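We use cookies to remember your settings and to see which pages get read. Accept / Manage choices

Leave the Pipes Where They Are

Sunday, September 1, 2019

I have been meaning to write something about small offices for a good long while, and the heat in July kept putting me off, and then in August I was away, and so it comes to you on a holiday weekend when I suspect most of you are nowhere near one. Maybe that's the right time for it. It's easier to think kindly about an office when you don't have to be in it until Tuesday.

My argument is a modest one. I think the small, plain, white-painted office with a wood floor and its pipes showing is a very good room, and I think we should stop trying to fix it.

I should say how I came to feel this way. For five years I worked on an upper floor of the Kouris building, down at the end of Tesel Street, in a suite that somebody had spent a great deal of money on. There was a dropped ceiling with panels in it, and carpet, and a wall of frosted glass with a pattern of reeds. Everything a building needs in order to be a building had been tucked away behind something else. When the heat knocked in the winter (and it knocked all winter) you couldn't tell where it was coming from, and the man from the heating company would stand in the hallway with his head tipped back, like a person listening for mice, and then start lifting panels. He never put them all back the same way. By the time we left there was one over my desk that sat crooked, and I looked at it every day.

Where I am now, in a much smaller place across Jultau, the pipes run right along the ceiling and down the wall in a bundle, painted the same white as everything else, with little brackets to hold them up. I remember the day we came to see it. The agent apologized for them before we had even gotten through the door. She said they could be boxed in, that the previous tenant had asked for a price on it, and the price had come back at $1,573, and that was as far as it went. I'm so grateful to that tenant! Boxing them in would have taken a good slice out of a room that hasn't got slices to spare, and given us a big square lump to look at in exchange.

And I have grown fond of them. When you are stuck on a sentence, or on hold with the insurance people, it's pleasant to follow a pipe. It goes along, it turns a corner, it meets another one and they travel together for a while. I know which one warms up first in the morning. I know which bracket was put on later than the others, the screws being a different color under the paint. If something ever drips I will see it drip, and I'll be able to put a bucket under it and tell the heating man exactly where to stand.

Paint is the whole trick, I think. Bare pipes in a beige room look like a basement. White pipes in a white room look like the room grew them. I would put two coats on and leave it at that, and I'd paint the ceiling fittings too where it's safe to, and I would resist the fashion for picking out the pipework in orange or fire-engine red, as they've done in the new coffee place by the station. That's fun for a cup of coffee. It is not fun at four in the afternoon in February.

Now, blinds. People have strong opinions about window coverings and I have turned into one of those people. A small office with windows on more than one side is a lucky thing, but it does mean the sun gets at you twice, once in the morning from behind and again after lunch from the side. We tried curtains first, some nice heavy oatmeal ones from my own dining room, and they ate the place alive. A curtain has to go somewhere when it's open, and in a little room the place it goes is your elbow. We tried slatted blinds too, and I spent a whole spring dusting them, one slat at a time, with an old sock over my hand.

The plain roller blind is the answer, in a pale gray. I came around to it slowly because it seemed such a dentist's-office sort of object. But pale gray forgives a great deal, and with all of them pulled down on a bright day you get the softest, evenest light, the kind that makes a sheet of paper easy to read and makes everyone look a bit better rested than they are. White ones glare. Dark ones turn the afternoon into evening. Ours came from Tendell, the shop with the bell on the door, and were cut to size while I waited, and the only thing I would do differently is ask for the chain on the left.

The floor I will say less about, only that if you have wood down there under the carpet tiles, please go and look at it. Brown, scuffed, a bit uneven by the door, I don't mind. A brown floor is the one warm thing a white room needs. Put thin-legged white tables on it and you can see the boards running on underneath, and the room feels a size larger than it measures.

I do know what can be said against all this. It echoes. It can be chilly on the feet, and a phone call in one corner is a phone call in every corner. A couple of people who have visited me there have asked, quite gently, when we were going to finish decorating. I have stopped explaining and I offer them the good chair.

What I like best is that a room of this kind doesn't mind what you do in it. You can push the tables against the wall and spread something out on the floor, or stand in the middle and wave your arms around working out a problem, and you won't feel you are spoiling anybody's scheme. The reed-pattern suite always made me feel I should be sitting up straighter.

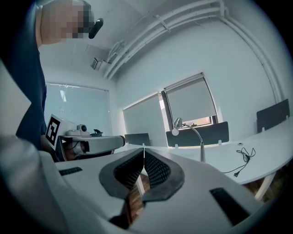
A reader in Jultau wrote in to say that she agreed about the blinds and disagreed about everything else, having spent 5 winters under a bundle of painted pipes that shed flakes into her tea whenever the heat came on. Her advice is to have the old paint scraped properly before anyone opens a new can, and to hang a rug on one wall for the echo, "a thick one, and never mind how it looks."

Recent
The Case for a Smaller Desk
What to Do With a Radiator You Can't Turn Off
Carpet Tiles: A Long Goodbye
Lunch Hour on Tesel Street
Letters: Your Worst Office Lighting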